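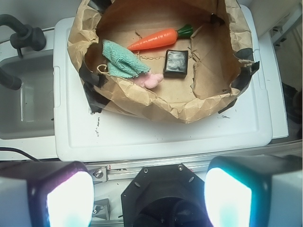
Findunham lab rewrites its house rules for robot arms

I've been popping in and out of the Kuvora workshop in Findunham for a while now, and this month they finally let me read the new house rules for their arms. It runs to 7 pages, down from 50, and I got through it with one cup of tea — a first for me with anything that has "procedure" in the title!

The bit I like best is about setting up a task. Anything that holds the objects has to be taped down before the arm is switched on, paper bags included, and the tape has to be replaced if an edge lifts. Soft things such as towels can go in with hard ones, but whoever sets up must write down what went in (yes, even the toy carrot) so the next person can lay it out again.

Cables get a whole page. Sinks do too, which made me smile until Ryan Cropper, who wrote most of it, told me how many of their jobs are kitchen ones. Work beside a basin now needs a second person within reach of the stop button, and the finger pads are to be checked and wiped at the start of each session.

Reece Ackroyd isn't completely sold. He reckons the three-minute check before every restart will drive people mad on a busy afternoon, and he'd like it kept for changes of object only. Ryan says they'll try it his way first and look again in October.

I'm with Ryan on that one, though I don't have to do the checks! Copies are pinned up by the door, and Kuvora says other workshops are welcome to borrow the wording.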